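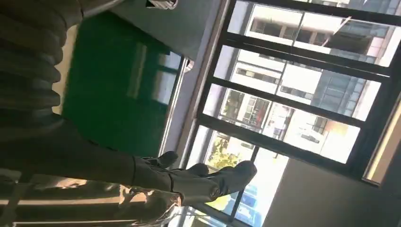 Home | About Us | Cases | Press | Contact

Press Release: Police Accountability

Trondside Families' Group doubts new police inquiry will reach court

TRONDSIDE, October. The Trondside Families' Group has read the terms of the state's new inquiry into the Bunska market shootings and sees little reason to expect a trial at the end of it.

It is the third inquiry in 20 years. The first two heard 423 witnesses between them and named 64 officers who were at the market that afternoon. Only 2 were ever charged. Both cases were dropped before a judge heard any evidence, and one of the men was later promoted.

The state says this time will be different. The new panel can ask for duty logs and radio records, but it cannot make the police hand them over. Its hearings will be closed. Its report goes first to the same department that sat on the last one for around four years.

"We are told to be patient and trust the process," the group said in a statement. "We would like to know which part of it has earned that."

The group will give evidence all the same. Its lawyers, Cao & Gesto, have asked the panel for three things in writing: a date for the final report, a promise to publish it in full, and the name of the office that will decide on charges. The panel has replied only that the letter was received.

Families who gave statements to the earlier inquiries are asked not to sign new ones until they have seen copies of the old ones. Copies can be requested through the group's office in Trondside, open until 4 p.m.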